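Chapter 4
Who Builds the Team? The General Manager in Professional Hockey

When a hockey club loses six games in a row, the supporters usually shout at the coach. The coach chooses the lines and stands behind the bench, so everyone can see him. But the players he can choose from were brought to the club by another person, and this person sits upstairs. In this chapter we study the work of the general manager, and especially how he divides a limited amount of money between many players.

Let us begin with a case. Andri Hofstetter became general manager of the Dillard Falcons in November, when the season was already running. The club had 25 players under contract, and 14 of them were older than thirty. Three defensemen earned together almost half of the salary budget. Hofstetter wanted faster forwards, but he had no money for them, and the other clubs knew this very well. When he telephoned, they offered him little and asked for much.

He had two ways open. He could trade one of the expensive defensemen and accept a weak return, or he could wait until the contracts ended and lose a season. The owner wished for the first way. The head scout, who had watched the junior teams in Albers for many years, wished for the second. 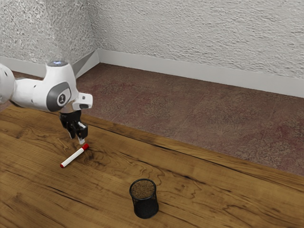
Hofstetter decided for something between the two. He traded one defenseman to Neltum for a young center and a second-round draft pick, and he kept the other two until summer. The local newspaper called the trade a gift to Neltum. The young center scored only 4 goals in his first season, and the criticism became louder. In the third season he was the captain.

We should be careful with such a story. It is easy to say afterward that the manager was patient and wise. If the center had injured his knee, the same decision would be remembered as a mistake. For this reason we will look in Section 4.2 at 376 trades from one league, and ask what the managers could know on the day when they signed.

Before you continue, please make sure that you understand these terms from Chapter 3: salary cap, entry-level contract, waivers, no-trade clause. The last one is the most important here – a player who has this clause can refuse a move, and then the manager must negotiate with his own player before he can negotiate with another club.

4.1 The salary cap as a planning problem

A salary cap sets the highest sum which a club may spend on its players in one season. Many readers think of it only as a limit for rich clubs. For the manager it is also a calendar, as every contract ends in a certain year, and too many endings in the same summer can break a good team.

Related chapters
Chapter 3: Contracts and Player Rights
Chapter 5: Scouting and the Draft
Chapter 6: Coaches, Owners and the Press
Case file: The Kodine Arena Lease

Get news about new editions by e-mail. Subscribe to our newsletter.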